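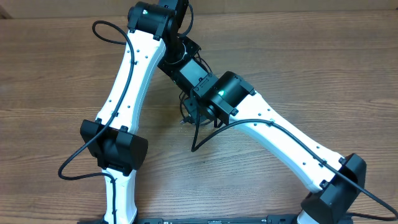

Page last changed: May, 16:45

PRESS RELEASE

Cluvidia puts two-armed work tables into daily use at its Ullwood repair workshop

Staff keep their posts, the evening shift is shortened, and the hardest hand work moves to the machines

Ullwood – Cluvidia, the company for repair and renewal of small household appliances, has begun daily work with two-armed robot tables in its workshop at Ullwood. The tables were tried during the winter under the project name Pomare. From May they are a fixed part of the workshop, and the people who work beside them have received new tasks, new training and, in many cases, new working hours.

At a Pomare table two robot arms, in black and white, work towards each other over a wooden tabletop. One arm holds the part which must be worked on, and the other does the work on it. The arms can also change these roles. Between them they take over the short, repeated movements which make up a large portion of each repair: turning a housing, holding it still, loosening a fastener, putting a small part to one side.

The Ullwood workshop has 245 employees. Until last year, almost all opening and closing of appliances was done by hand. Many colleagues did this the whole shift long, and the workshop's own health survey showed for several years that pain in the wrist and thumb was the most common complaint. It was also the most common reason why experienced people asked to be moved to the warehouse, where their knowledge of repair was then lost for the benches.

Cluvidia decided therefore to begin with these tasks and to leave the fault finding with the people. A person still looks at each appliance when it comes in, decides what is wrong with it and writes the repair order. A person also makes the final check before the appliance goes back to its owner. The robot table does its work between these two points, and it stops and calls for help when it meets something it has not been taught.

What changes for the staff

No post has been removed because of Pomare. The works agreement, which was signed before the first table was switched on, states this for a period of 3 years. It states also that nobody can be put at a robot table against their wish, and that the table may not be used for measuring the speed of a single employee.

The most visible change is a new role, called table guide. A table guide looks after 2 tables, prepares the parts, shows the arms new movements and decides when a job is better done by hand. The training is given in working time and ends with a practical test. All first table guides came from the repair benches, and the pay grade is one step higher than before.

The evening shift now ends at 8 pm, where earlier it ended at 10 pm. The employee council had asked for this since long before the project, and it became possible when the preparation of the next morning's work could be done with fewer hands.

Not everything went easily in the trial. In the first weeks the tables stopped often, and the guides had to walk a lot between them. Some colleagues found the signal tone too loud, and it was replaced by a lamp. Older appliances with glued housings are still a difficulty, and for the time being they remain fully with the hand repair group. The cable clips on the arms were also moved after a suggestion from the guides, so that they are easier to reach when cleaning.

Work on 1,000 appliances

Before the decision for daily use, the workshop followed 1,000 appliances on their way through the new process. The employee council and the management looked at the results together. Both sides agreed that the quality at the final check was at least as good as with the earlier method, and that the load on the hands had become clearly lower for the people who took part. The health survey will be repeated next winter with the same questions, and the result will be shown to all staff.

The software for teaching the arms comes from Vuteo, which has supported the project from the start. The guides teach a movement by leading it step by step, and no programming knowledge is needed. Changes which a guide makes at one table can be shared with the other tables after a second guide has approved them.

Visits and further information

Trade visitors, schools and members of the press can see the tables at work in the Ullwood workshop by appointment. Visits take place in the morning and last one hour. Closed shoes are necessary. Photographs of the tables are allowed – photographs of employees only when the person has agreed.

Open positions for table guides and for repair staff are listed on the careers page. Previous experience with robots is not asked for.

About Cluvidia

Cluvidia repairs and renews kettles, mixers, vacuum cleaners and other small appliances for private households and for shops. The Ullwood workshop is its largest site.

Press contact: Cluvidia, Press Office, Ullwood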